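Notes from the Kitchen: Saving Water at the Sink 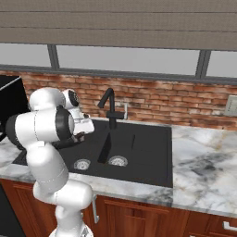
A double-basin sink set into a marble-look worktop.

Hello again, everyone, and welcome to the May newsletter. I had meant to write about curtains this month (I know, I promised, and the curtains will come) but so many of you wrote in after the last piece on water bills that I thought we had better stay in the kitchen a little longer, and at the sink in particular.

We moved to Callville when the children were small, into a house with a kitchen that had last been touched by somebody very fond of brown. The sink was one deep bowl with a chip on the rim, and I washed up in it for years with the tap running merrily away the whole time. My mother did it like that and so did I. Then the water company fitted us with a meter, the first proper bill landed on the mat, and I sat down on the stairs to read it twice.

So I started with a bowl. A plain plastic washing-up bowl, the sort you can get anywhere, and mine came from the hardware shop on Kavanagh Street, where they still wrap things in paper if you ask nicely. I fill it once, do the glasses first, then the cutlery, then plates, and leave the greasy things until last. If you have two basins you hardly need the bowl at all, as you can wash in one and rinse in the other, and I must say I was rather jealous of my sister for years on that account.

The rinsing is where the water goes. I used to hold every single plate under the tap as if it had been down a mine. Now I put a few inches of clean water in the second basin and dip things through, and change it when it looks cloudy. A big family roast might need two changes. An ordinary weekday tea needs one lot and no more.

Scrape first, by the way. I keep an old spatula by the compost caddy and give everything a good going over before it gets anywhere near the water, and the same water lasts far longer. For burnt pans, a spoonful of bicarbonate of soda and an inch of warm water, left overnight with the lid on. Please don't stand there scrubbing at ten o'clock at night, go to bed, it will lift off in the morning.

Now, the tap itself. Ours had a drip for so long that I had stopped hearing it, until one of the grandchildren asked what the clock was in the kitchen. I put a measuring jug under it at bedtime out of curiosity and by breakfast there were 200 millilitres in it, which doesn't sound much until you think of it going on night after night. The new washer took me ten minutes, fifteen if you include looking for the spanner. Do turn the water off underneath before you start. I say this as a person who once did not, and who had to mop the hall as well as the kitchen.

Several of you asked about using the washing-up water on the garden. I do, on the flowers, once it has cooled, provided it isn't too greasy and I've only used a small squirt of washing-up liquid. I don't put it on salad leaves or anything else we'd eat raw, and I don't keep it standing about in a bucket for days - it smells dreadful, and the cat takes an interest. The water from rinsing vegetables is better still and can go on more or less anything. The pots by my back door have been living on potato water since spring and the geraniums are enormous!

One reader in Andeo wrote to say she keeps a jug of drinking water in the fridge so the family needn't run the tap until it comes cold. Such a simple thing. I have started doing it too, and I only wish my lot would fill the jug back up when they've emptied it.

Do keep your letters and tips coming in. I read all of them, even if it takes me a while to answer, and I have a good pile on limescale that I'd like to get through next time, with vinegar very much in the lead and lemon halves close behind. If you have a favourite cloth for drying glasses, I'd love to hear about that as well, mine all seem to leave fluff.

And then curtains.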